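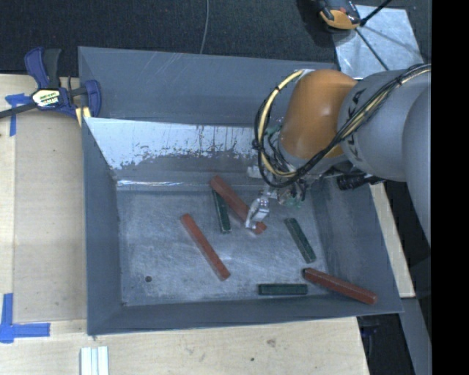

September
By Samira Tannous

# Zolley: bin-clearing episodes, data card

Read this before you cite the set as evidence that robots can tidy up. It holds 300 episodes of one arm taking colored blocks out of a tray. People keep calling it "household manipulation data." I'd call it block data.

## What's in it

- 300 episodes, one arm, two-fingered gripper
- 100 of them driven by a person, kept in `teleop/`
- the rest run by the Wako policy, kept in `auto/`
- `labels.csv`, one row per attempted grasp

The blocks are rectangular, red or dark green. The tray has sloped sides and is clamped at one corner, so it stays put. Your kitchen drawer does not.

## Labels

A grasp counts as a success if the block clears the rim and is released outside the tray. Henok Ambaye labeled everything by hand. He and I disagreed on 3 episodes where the block came down on the rim itself - those are marked `unclear` and left out of the success rate. If you put them back in, say so.

## What it can't tell you

Whether the arm can unload a dishwasher, sort socks or pack a parts bin. Nothing here is soft, wet, see-through or tangled. Blocks up against a slope are the hardest case we have, and a four-year-old would not notice they were hard.

The Altus write-up quoted our `auto/` numbers next to a line about "chores." We didn't supply that word and asked for it to be changed.

I do think the set is useful for comparing grasp planners on the same tray. Past that I have doubts, and I'd want to see it work on somebody else's table first.

## Known problems

- Timestamps in early `teleop/` files drift. Use the frame index.
- Gripper force was not logged.
- The Dralla loader drops the last frame of each episode. Fix is in the `loader-patch` branch, not merged yet.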